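**Mini fridge: leave the freezer box empty or use it?**

**wcairns** - 7:40 pm
Moving into a studio in Skirkport in August. The place comes with a small black fridge, the kind with one door and a little freezer compartment inside. My last one iced over every few weeks. Do people use the freezer part or just leave it alone?

**struan_s**
Leave it alone. It isn't a real freezer. Ice cream goes soft in there and anything on the shelf right under it freezes. I lost a whole bag of lettuce that way.

**Plalline45**
Disagree. I keep frozen peas and bread in mine and have for two years. Set the dial in the middle and check it with a cheap thermometer. Most people crank it to max and then complain about ice.

**kcruickshank**
I look after the fridges in a student building, so I see a lot of these. Same type as yours, I think, white inside with a shelf:
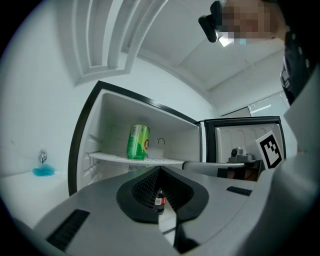
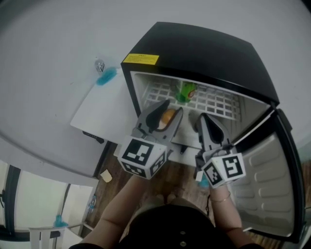
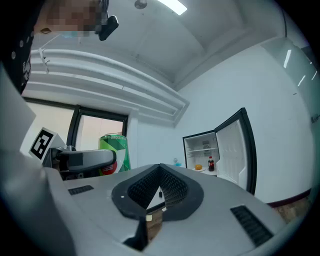 The ice comes from warm air getting in. Check the gasket first. Close the door on a strip of paper and pull. If it slides out easily at any spot, clean the rubber with dish soap and try again. If it still slides, you need a new gasket or a new fridge. Also make sure the back has a few inches of space. People shove them into closets.

**struan_s**
Paper test didn't tell me anything. Mine passed and it still iced up.

**kcruickshank**
Then it was probably the dial, or hot food going in. How often did you defrost?

**struan_s**
When the little door wouldn't close anymore.

**Plalline45**
Well, there you go. Defrost when the ice is a quarter inch thick. Unplug it, towel on the floor, door open, roughly 2 hours. Don't use a knife.

**struan_s**
I used a butter knife and it was fine. Still say it's wasted space. Buy frozen stuff the day you eat it.

**wcairns**
The store is a bus ride away so I'd like to keep at least bread in there. Will do the paper test when I get the keys. Is baking soda worth it for the smell?

**kcruickshank**
Open box at the back, change it every couple of months. Wipe the drip tray too - that's usually where the smell is.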